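Relatório de projeto – Veículos em edição especial: pintura, identificação e valor residual

Unidade curricular de Projeto em Engenharia Automóvel
Grupo: Tayla Tuhiwai, Ruby-Lee Henare, Periklis Sotiropoulos
Orientação: Shona Pearce
16 de fevereiro de 2025

1. Âmbito

O trabalho analisa a série Durkcombe, uma edição limitada da carrinha de caixa aberta McAlister, produzida em 100 unidades. A mecânica é idêntica à da versão de base. As diferenças concentram-se na cor exterior, nos emblemas, nos estofos e na placa numerada do tabliê. Pretende-se determinar que parte do sobrepreço de lançamento se mantém no mercado de usados e de que modo o estado da pintura influencia esse valor.

Ficam fora do âmbito os custos de manutenção e o consumo, iguais nas duas versões.

2. Amostra

Recolheram-se 32 anúncios de venda: 15 da edição limitada e 17 da versão de base, com ano de matrícula e quilometragem comparáveis. Excluíram-se os anúncios sem indicação do estado da carroçaria. Dois vendedores repetiam a mesma viatura com preços diferentes; manteve-se o anúncio mais recente.

Os preços são os pedidos e não os de transação. Esta limitação afeta os dois grupos, mas pode pesar mais na edição limitada, onde a margem de negociação tende a ser maior.

3. Repintura e correspondência de cor

A cor da série é um azul de três camadas, fornecido pela Cidex. A reparação parcial exige a aplicação da base, da camada intermédia e do verniz – qualquer desvio de espessura na segunda altera o tom visto de lado. A oficina Cultgate, consultada durante a recolha, recomenda esbater o painel adjacente em todas as intervenções nas portas e nos guarda-lamas.
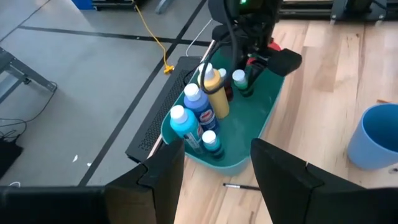
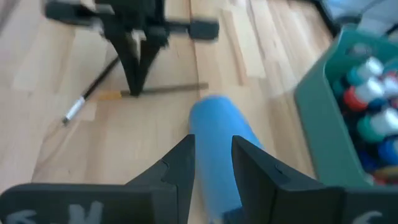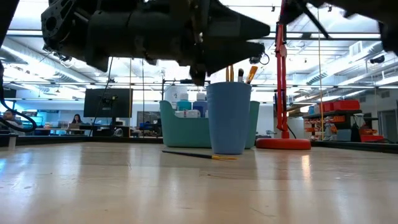
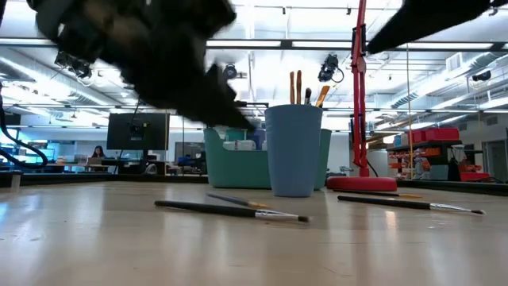 Mereana Rutherford, em comentário à versão preliminar, objetou que o grupo atribuía à pintura uma perda de valor que poderia vir da falta de historial. Escreveu: «Se a viatura foi repintada e não há fatura, o comprador desconta as duas coisas ao mesmo tempo. Separem os casos com fatura dos casos sem fatura antes de concluírem seja o que for.»

A observação foi aceite e a secção 4 foi refeita com essa separação. O número de casos em cada subgrupo ficou reduzido, pelo que se abandonou a regressão prevista e se passou a uma comparação de medianas.

4. Resultados

A edição limitada apresenta um preço mediano 19 % superior ao da versão de base. Nas viaturas com pintura de origem a diferença é mais elevada; nas repintadas com fatura mantém-se positiva, embora menor. Nas repintadas sem fatura os valores aproximam-se dos da versão de base e a dispersão aumenta.

A presença da placa numerada foi registada como variável binária. Faltava em duas viaturas, ambas repintadas, e não é possível isolar o seu efeito com estes dados.

A quilometragem explica a maior parte da variação dentro de cada grupo. O estado dos estofos, avaliado apenas pelo texto do anúncio, não mostrou relação utilizável com o preço.

5. Trabalho por concluir

Falta obter preços de transação junto de pelo menos um concessionário. Pediu-se também à Cultgate o registo das espessuras medidas antes e depois da reparação, com entrega prevista para março. A tabela do anexo A será atualizada nessa altura – os códigos de cor da coluna 4 ainda seguem a nomenclatura antiga.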